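Tasting notebook, March, started 10:40

Second round on the white from Busturik and the two reds from Privisau. Kamala Devadiga poured, I wrote. We kept the bottles in the cellar until the start, as last time the white was too warm and all of us gave it low marks for this.

Busturik white: smells of green apple and a little of wet stone. In the mouth very sharp, then salt. Kamala likes it more than me. With the anchovies it became much softer, so I raise my mark by one point. I still do not find the almond which is promised on the back label. 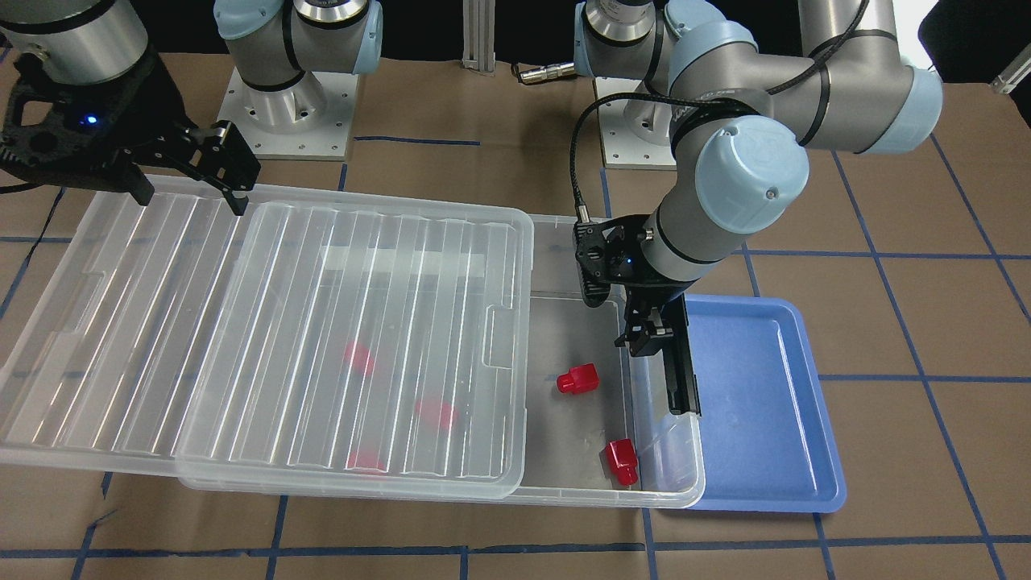
Page last changed: March, 16:25

Privisau red, the younger: light color, sour cherry, short finish. Good for pizza and for people who say they don't drink red. The importer asks us to take 1,000 bottles. I think 900 is already brave for a name that no customer can pronounce on the phone.

Privisau red, the older: I was wrong in the first round. I wrote "tired", but that bottle had maybe a bad cork. Today it has dried fig, leather and good tannin – it wants meat or hard cheese. After 2 hours in the decanter it was better again. I would serve it only in this way, and write so on the list.

We also tried the Urley olive oil on plain bread. Bitter at the front, pepper in the throat, everything fresh. Kamala coughed, she says this is a compliment to the oil. To ask: is the price for the tin or for the glass bottle? The letter says both in different places.
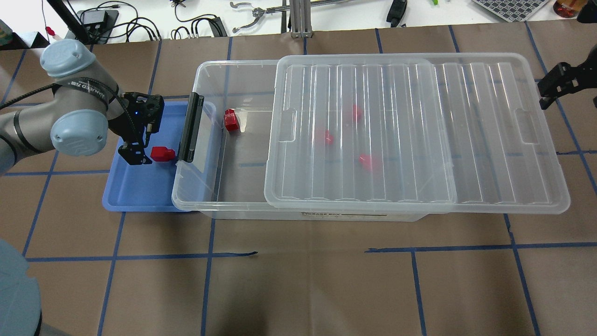 Red block in the blue tray, clear box at the right.

Open points. The Nagano restaurant wants a house white by the glass and their budget is small. The Busturik can fit, if the producer agrees to 2,000 bottles without changing the label. Kamala will write to them. I should taste it once more with rice dishes, because until now we had only fish and bread with it.

Note for myself: the small glasses hide the smell of the older red. Use the big ones, and rinse with water only – the soap was noticeable in one glass and I had to repeat the white.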